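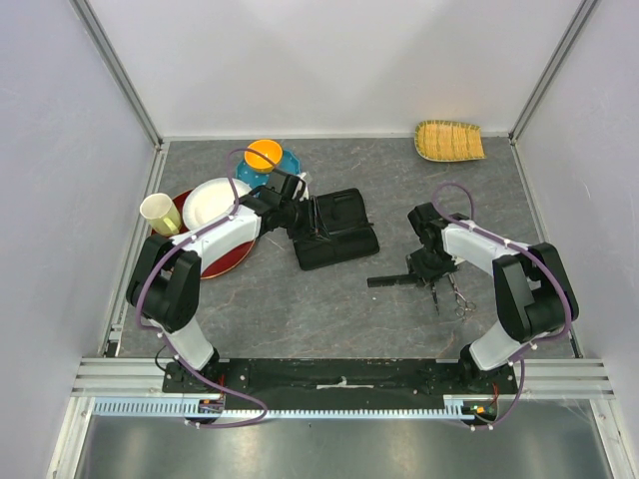
How often must the combs be washed?

Once in two weeks is enough for a family. In a salon, wash each comb at the end of the working day.

4.2 Washing combs with Cemovell powder

Before you start, read the safety page of this guide. Gramix powder can be used in place of Cemovell, but please do not mix the two in one bowl.

1. Remove all hair from the teeth with your fingers or with a dry brush.

2. Fill the bowl with warm water up to the line. Do not use boiling water.

3. Add two level spoons of powder and stir until the water is clear again.

4. Put in the combs and leave them for 20 minutes. Wooden combs and combs of natural horn must not be soaked - for these, see section 4.4.

CAUTION: The solution can irritate the skin. Wear the gloves and keep the bowl away from children.

5. Brush between the teeth, beginning at the spine. On a fine-tooth comb use only the narrow end of the brush, and do not press.

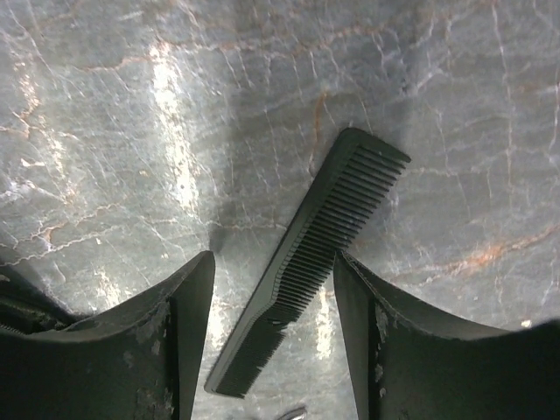
6. Rinse under the tap, both sides, until the comb is not slippery any more.

7. Shake off the water and let the combs dry on a towel. Do not put them on a heater.

Note: A gray film on black plastic is usually dried lime from the water. Wipe it with a cloth and a little vinegar, then rinse once more.

4.3 Keeping the powder

Close the lid directly after use and keep the tub in a dry cupboard. Ready solution is good for one washing only and can be poured down the sink with plenty of water. Refill bags of 5 portions can be ordered from Buzatu, and they fit in the same tub.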